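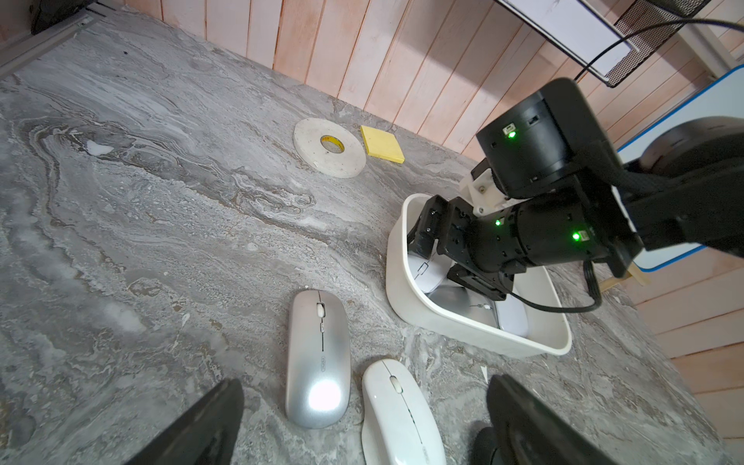

Two computer mice on a marble-patterned tabletop.

Give Me the Desk With Stuff on It

I have been thinking about handwriting all month, which is a funny thing to do in July, when the schools are shut and no one is asking kids to practice their loops. But I love handwriting, I love it out of all proportion, and I want to make a case for the one place where it still has a real job: the grocery list.

Start with the pleasure of it. You stand in the kitchen with the fridge door open and you write "eggs," and then you remember the thing about the eggs, that you were going to try the recipe Leire Toledo gave you with the burnt butter, so you write "butter" and underline it twice. A phone will let you type butter. It won't let you press down hard because you mean it!

I have kept my lists for years, 942 of them, in shoeboxes from a store in Arnwood that closed before my daughter was born. I pull them out and I can tell you who was coming to dinner. I can tell which ones I wrote on the bus. There's one that just says "lemons, lemons, ask Ramil" and I would not trade it for a framed print. Ramil Tan, when I finally showed it to him, had no idea what I'd wanted to ask.

My friend Titilayo Okoro thinks I'm being sentimental, and she runs her household from a shared app that beeps at her husband when they're low on rice. I've seen it work and I was impressed. She hasn't bought the wrong beans in ages. But she also told me, over coffee, that she couldn't remember what her mother's shopping lists looked like, and then she did remember, all at once: green ink, the sevens crossed, prices added up down the side. She went on about it for 17 minutes. No app is going to do that for her kids.

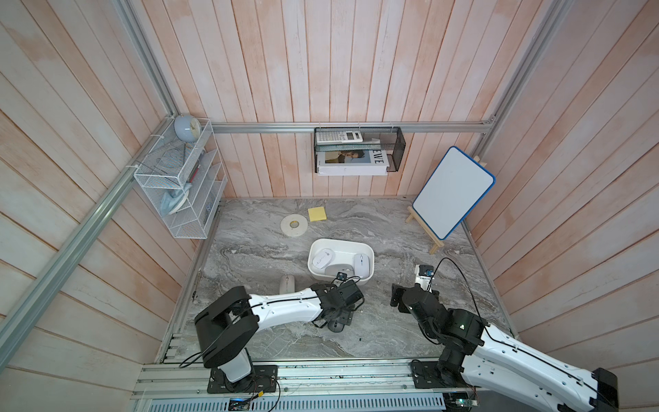
A clock on the rack, a calculator on the basket.

People say their writing is too ugly. Good! Mark Anthony Macaraeg writes like a man falling down stairs, and his lists are the best I've ever read. His "parsley" looks like a weather map. At the market in Barredo the woman at the herb stall learned to read it, and now he just hands the paper over and she fills the bag, and they have a whole friendship built on it.

And the lists get better when they're shared. Stick one on the fridge with a pencil on a string and watch what happens. Somebody adds "good cheese." Somebody else crosses out "good" and writes "cheap." My daughter drew a horse next to the oats last spring and I carried that horse through the whole store, and I kept it, obviously, it's in the second box near the top.

So use the back of an envelope. Use the torn flap off the cereal. Write "onions" the way you write it, with the o's left open if that's how they come out, and put it in your coat pocket, where you'll find it again next winter.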